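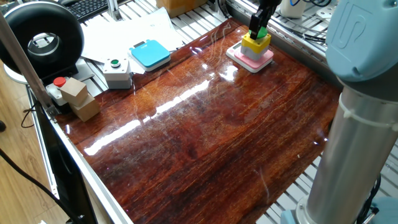 Andine is a string art machine. It takes a round board with pins around the rim and winds one continuous thread from pin to pin until the crossings build up into a picture. The plans are open, the software is open, and Nunder sells the parts as a kit for people who don't want to source them. My name is Laurier Kennedy and I wrote most of the winding software. I want to start with the backing board, because it's where most first builds go wrong. People pick something handsome. A glossy reddish-brown board with dark grain, like the one on the screen, looks great on a table, but put black thread over it and the grain reads as more thread. The long white reflections do the same in reverse. And a shiny finish shows scratches. Use flat white paint for the first one.

(Pause. Ask who has made string art by hand. Usually a few hands.)

What the machine does, in order. The board sits on a turntable. A stepper motor turns it. A thin tube on an arm carries the thread. The arm dips outside the rim, the board turns by one pin, the arm comes back in, and the thread is now hooked around the pin. Then the board turns to the next pin on the list and it happens again. The demo portrait at the back of the room has 3,122 passes in it and one thread, start to finish, with a knot at each end.

Pass the small sample around now so it comes back before the end.

Thread. Polyester sewing thread, the ordinary kind. Cotton is softer and sheds lint, and the lint collects in the tube. Buy a spool of at least 1,000 meters for a portrait. If you run out halfway you can tie on, but the knot has to land at a pin and the software doesn't plan for that. I've done it twice and both times the knot caught in the tube on the next pass.

Tension. This is the part I get the most mail about. Too loose and the lines sag after a week. Too tight and the pins lean in, and once one pin leans the arm starts missing it. The kit has a spring and two felt washers. Turn the nut until the thread pulls off the spool with a light steady drag, then stop. Felt wears. Replace the washers when the drag starts to feel uneven.

Pins. Steel, 5 mm of shank showing above the board. Any shorter and the stack of thread climbs over the top near the end of a dark picture. Any longer and they flex. Drive them through a paper template and leave the template on until all of them are in.

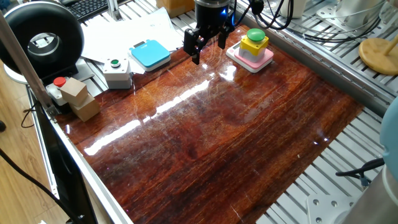
Can you use a square board in place of a round one?
Only with a change to the arm. The standard arm reaches a fixed distance from the center, so on a square it would hit the corners and fall short along the sides. There is a long arm in the plans folder with a second motor that moves in and out. It works, it's slower, and it needs the newer Narnov controller because the old one has no spare motor output.

Next slide, software.

You give it a photo. It crops to a circle, turns it gray, and works out which line to draw next by checking every possible line from the current pin and picking the one that covers the most dark area still left to cover. Then it lightens that area and repeats. The method is simple and it's slow on an old laptop. Start it and go have lunch.

Pictures that work: one face, strong side light, plain background. Pictures that don't: groups, anything with small text, dogs with black fur. With black fur the program spends the whole thread budget on the body and leaves the eyes blank. You can paint a mask over the eyes to give them more weight. The mask tool is under the Edit menu and it's rough but it works.

(Show before and after of the mask. Don't read out the settings, they are in the handout.)

Common faults. I'll go through these quickly.

Skipped pin. The arm is dipping before the board has stopped. Raise the settle time in the settings file one step. If that doesn't fix it, check the set screw on the turntable pulley. It's small and it loosens.

Drift. The picture looks fine at first and then twists. The board has lost its zero. The kit has a magnet under the turntable and a sensor beside it, and the machine checks the zero every full turn. If the magnet is glued in upside down it never sees it and says nothing. The next release of the software will say something.

Thread break. Look at the end of the tube. There is often a burr. A few turns with fine sandpaper around a toothpick takes it off.

Noise. The Narnov board has a quiet mode and it ships turned off. Turn it on. You lose a little top speed and you'll never use the top speed. 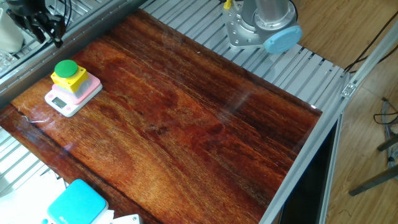 A varnished board with reddish-brown and amber grain.

On to finishing. When the last pass is done, leave the board on the machine. Tie off, put a drop of clear glue on the last knot, and let it sit overnight. Don't spray anything over the thread. Hairspray was a tip on the forum for a while and it yellows.

For hanging, two screws and a wire on the back. If it's going in a frame, the frame has to be deep enough that the glass doesn't touch the pins. Most picture frames aren't. A shadow box is.

The Fraser build. We took 3 machines to the library in Fraser in May and ran them side by side for a day with whoever came in. What I learned from it:

People want to watch. Put the machine at table height with the thread path facing out.

Let them bring a photo but prepare it yourself. The masks took longer than anything else that day.

Have a finished board ready. A full portrait takes most of a working day and most people stay for a quarter of an hour.

One machine lost its zero just before closing, and that's the reason for the magnet warning I mentioned.

(If time is short, skip the color section and go to the end.)

Color. You can do it with separate passes, one thread color at a time, light to dark. The software will split the photo for you. The results are mixed. Skin tones come out well with red, white and black on a tan board. Blue skies come out as a blue scribble. I'd do several in black first.

What we need help with: the manual has no drawings for the long arm, and the Windows installer is out of date. If you can do either of those, talk to me after. The address for the files is on the last page of the handout.

Collect the sample. Questions.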